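Laborbuch, 18.09.2020

Regeln für das Aufzeichnen mit den Handgreifern, Stand nach dem Gespräch mit Boonsong Wiriya.

Backenpolster vor jeder Serie abwischen und auf festen Sitz prüfen. Gelenkschrauben nach 46 Durchgängen nachziehen, Eintrag in die Jorham-Liste.

Kleinteile mit Nadelverschluss nur geschlossen greifen, am Rand fassen – nie über der Nadel. Gilt auch für Übergaben zwischen zwei Greifern. Freie Hand bleibt dabei weg von den Backen.

Kabel hängt frei neben dem Griff und darf nicht unter Spannung stehen.

Pro Serie 16 Durchgänge, danach vier Minuten Pause. Abgebrochene Durchgänge werden markiert und bleiben drin. Löschen nur nach Rücksprache, sonst stimmt die Zählung im Ritow-Ordner wieder nicht.

Offen: Grenzwert für die Backenkraft. Boonsong will ihn bis Januar festlegen – bis dahin mit wenig Druck greifen.

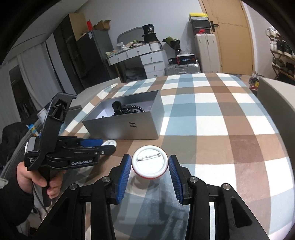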